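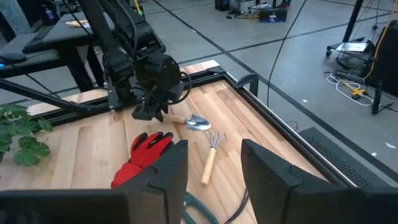
Garden trowel on a butcher-block table

Skudbridge Home Cooks > Baking > Yeast doughs

Can I shape potato rolls the night before and bake them in the morning?
Posted by Trendetetti
1,474 views

Hi everyone! I have fallen completely in love with potato rolls this year and I want to make them for our big family brunch in December. I need 68 of them (I made everybody tell me how many they would eat, and my nephews were very frank about it). My trouble is the timing. People show up at 10 in the morning, and the recipe I use takes close to four hours from start to finish. I would love to not be up at 5 mashing potatoes!

My dough is 1,000 grams of bread flour, one big mashed russet, 100 grams of soft butter, two eggs, warm milk, a little sugar, salt, and a packet and a half of instant yeast. It makes two dozen nice fat rolls, so I will be doing three batches and eating the extras myself. I tried putting one pan in the fridge overnight last month and the rolls came out sort of flat, with big bubbles under the top crust, and they smelled a little like beer. Still tasty! My husband ate four. But they were not pretty and I want pretty.

So: can these be shaped the night before at all? Or should I bake them all early and freeze them? I have one regular fridge, one oven with two racks, and a Staris stand mixer that can handle one batch at a time before it starts walking across the counter.

Rosalba Sorrentino

Oh, you can absolutely do this, and potato dough is one of the best doughs for it! The potato keeps everything so soft that a night in the fridge does it no harm at all. I do mine this way every Easter and I look forward to it for weeks.

Your flat rolls sound overproofed to me. The beer smell and the bubbles under the top are the giveaway. A packet and a half of yeast is plenty for rolls you bake the same day, but for an overnight rise it is too much, and warm milk plus freshly mashed potato makes the dough so cozy that it gets a huge head start before it ever sees the fridge. Then the middle of the pan takes a couple of hours to cool down and it keeps right on growing the whole time.

What I would change:

Cut the yeast to one packet per batch, or even a touch less. Let the mashed potato cool all the way, and use your milk straight from the fridge. The dough will feel stiff and a bit sulky in the mixer at first. Give it a few extra minutes and it comes around.

Let it rise in the bowl until it is puffy and has grown by half or so. I know the recipe probably says doubled, but stop before that. Shape the rolls, set them in buttered pans with a finger of space between them, brush the tops with melted butter, and cover tightly with plastic wrap. Straight into the fridge they go – no sitting on the counter first.

In the morning take the pans out and leave them covered for an hour to an hour and a half. They are ready when you poke one gently and the dent fills back in slowly. If it springs right back, wait a little longer. Bake at 375 until the tops are a deep golden brown, and switch the pans between racks halfway through.

One more thing, clear out the fridge the day before! Three batches is a lot of pans, and if they are jammed up against each other and a warm casserole, they will not get cold fast enough. I put a cookie sheet on top of each pan so I can stack them two high. And do try a test batch first if you can, because every fridge is different and also because then you get rolls on an ordinary morning, which I recommend to everyone.

Brush them with more butter when they come out. Flaky salt if you have it. I am so excited for you!

Wieczorek

just freeze them. bake the week before, cool, bag, freeze. thaw on the counter overnight and warm in foil at 300 for 15 min. my mother in law thought they were fresh. use good bags

Volker Rothe

Rosalba's method is the one I use too, so I will only add a few things, and one other way to do it if your fridge turns out to be too small.

Watch the water in your potato. A russet that has been boiled in chunks can hold a lot of it, and then the dough is slack and the rolls spread sideways no matter what the yeast is doing. That could be part of your flat pan. I bake mine whole in the microwave, peel it hot, push it through a ricer, and spread it on a plate to steam off. It makes a wonderful difference! Weigh it as well, if you have a scale out for the flour anyway. One big russet can mean almost anything, and with three batches you want them to match.

The other way is to bake them partly. Shape and proof the rolls in the normal way, on any free afternoon, and bake them at 300 until they are set and fully risen but still pale. Cool them completely, wrap the whole pan and freeze it. On the morning, put them in at 375 straight from the freezer, for 12 to 15 minutes, until they are brown. You get the fresh bread smell in the house right when people are taking off their coats, which for me is half the pleasure of rolls. The crust can be a tiny bit thicker than on the overnight ones, though nobody at my table has complained.

With one oven I might even mix the two. Two batches baked partly and frozen ahead, one batch overnight in the fridge. Then only one pan or two has to fit next to the milk.

On your mixer, let it rest ten minutes between batches, and put a damp dish towel folded under it. Mine used to travel too.

Trendetetti

Thank you all so much!! I did a test batch last night with one packet of yeast, cold milk and a microwaved potato, and the dough felt like a different thing altogether – smooth and springy and hardly sticky. Shaped them at 9, took them out at 6:30, baked at 8. They were tall! And round! No bubbles and no beer smell. I did leave one corner uncovered by accident and those two rolls got a dry skin on top, so I will be more careful with the plastic wrap.

I am going to try Volker's partly baked ones next, mostly as an excuse to make more rolls. Rosalba, do you brush with salted or unsalted?

Rosalba Sorrentino

Salted, always! And yay for tall rolls!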